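5 Teaching a pick task by hand and by remote control

5.1 Before you start

This section covers recording demonstrations on the Olo two-arm station with the Flusteck recorder. It assumes that both arms have been homed and that the head camera has been calibrated (section 4). Recording can be done in either of two modes:

Hand guiding. The operator holds the wrist of each arm and moves it through the task. The joints are released but gravity is still compensated.

Remote control. The operator moves a pair of leader handles and the arms follow. Use this mode for any task where the operator's hands would otherwise show up in the camera view.

The two modes write the same file format, but do not mix them in one task folder. The trainer reads the mode from the first file and applies it to the rest.

CAUTION: Releasing the joints with a load in the gripper can cause the arm to sag. Empty both grippers before changing modes.

5.2 Setting up the table

1. Cover the table with matte paper and tape it down along the back edge. Creases and fold lines are acceptable. Glossy covers are not -- they throw reflections that the camera can mistake for object edges.

2. Place the source containers at the back of the table, one on each side, and leave the middle clear. The centre area is the hand-over zone and both arms must be able to reach all of it.

3. Load the containers. For the drinks-and-snacks task, bottles go in the tiered acrylic rack on the left and packaged snacks go in the wire basket on the right. Put two of each drink one above the other in the rack so that the model sees the same label at different heights.

4. Move both arms to the ready pose. The grippers should sit low on the table, near the operator's edge, well away from the containers.

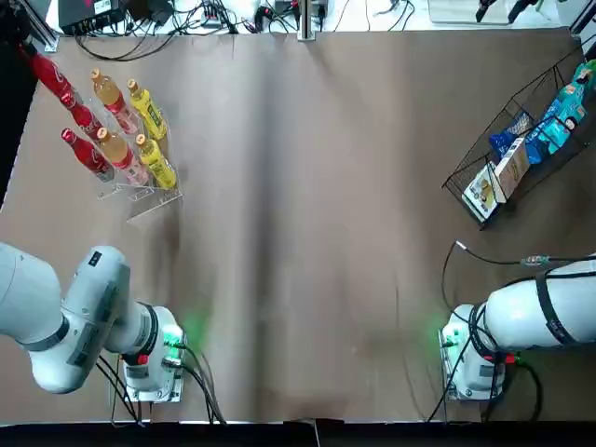

5. Check the indicator on each gripper. A green glow on the paper beside the gripper means that the arm is enabled. If the light is amber, clear the fault at the base unit and repeat step 4.

6. Check the cable slack at each wrist. Cables may rest on the paper or hang over the front edge, but they must not lie across the path between the ready pose and the containers.

NOTE: Angle the rack and basket by eye. Small differences in placement between sessions are useful and should not be corrected.

5.3 Recording a demonstration

1. On the recorder, select New Task and enter a task name of up to 24 characters. Spaces are converted to underscores.

2. Select the mode (Hand or Remote). In Remote mode, line up the leader handles with the arms until both alignment bars are solid.

3. Press Record and hold still for one second. The recorder uses this pause to mark the start pose.

4. Pick up one item, carry it to the centre of the table and set it down. Use the arm on the same side as the container. Keep the other arm at the ready pose unless the task calls for both.

5. Return to the ready pose and press Stop.

6. Select Keep or Discard. Discard any run in which an item was dropped, unless you are recording recovery moves under a separate task name.

7. Put the item back in a different slot or position and repeat from step 3.

A task folder needs at least 12 kept runs before the trainer will accept it. For containers with soft packaging, record more than that -- bags change shape each time they are gripped.

CAUTION: Do not reach into the table area while Remote mode is active, even if the arms are not moving. Press Pause on the leader base first and wait for the tone.

5.4 Gripper force

The default force setting is 6, which suits full plastic bottles and rigid boxes. Lower it for thin-walled bags. The setting is stored with each run and can be changed between runs, but a change made during recording has no effect until the next one.

If the Janssen soft fingertips are fitted, set Tip Type to Soft before the first run. Older recorders list this option as Vukine Pad; the function is the same.

5.5 Reviewing runs

Open the task folder and select Replay. The arms do not move during replay unless Drive Arms is ticked. Check that the start and end poses match and that the gripper trace closes only once per pick. A second closing usually means that the operator re-gripped the item, and the run should be removed.

Runs are kept on the recorder for 14 days and then deleted. Export them before that date if you need to retrain later.

Revision: July 2018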